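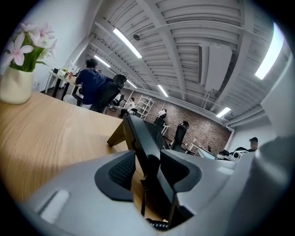

Desk flowers are cut or potted flowers kept on a work surface, usually in a small vase, by someone who expects to be sitting near them for most of the day. The practice is found in home offices, shared studios and reception areas. It is older than the office chair and has outlasted several things that were meant to improve office morale.

Placement

The usual position is a far corner of the desk, out of reach of elbows and of papers pushed aside in a hurry. A bunch may lean to one side, and owners turn the vase now and then to correct this. The flowers then lean somewhere else. On a wooden desk a saucer or coaster is commonly advised, and commonly bought after the first pale ring has appeared.

Vases

Ceramic is popular because it is heavy and hides the water, a kindness by the fourth day. Cream and other pale glazes suit most woods. A rounded body with a thick rim stands up well to being knocked, though a wide mouth lets short stems sprawl. The Zandum pottery at Namuvgate sold a squat desk vase in two sizes, the larger holding 337 milliliters, and described its uneven sides as deliberate. Buyers were in no position to argue.

Flowers

Small blooms on leafy stems are generally preferred to large single heads, which tend to block the view of a screen or a colleague. Pale pink is a frequent choice — it goes with nearly everything and offends few people. Strongly scented lilies are discouraged in shared rooms, most firmly by whoever sits closest.

Care

Water is changed every two days and the stem ends trimmed at an angle. Leaves below the waterline are removed. In practice, desk flowers are topped up from a drinking glass.

Reception

In "The Corner Vase," Evanthia Giannakopoulos surveyed 57 desk workers who kept flowers and found that 35 had chosen them for the benefit of visitors. Most worked with their backs to the door and seldom had any.

See also: Houseplant; Office chair; Coaster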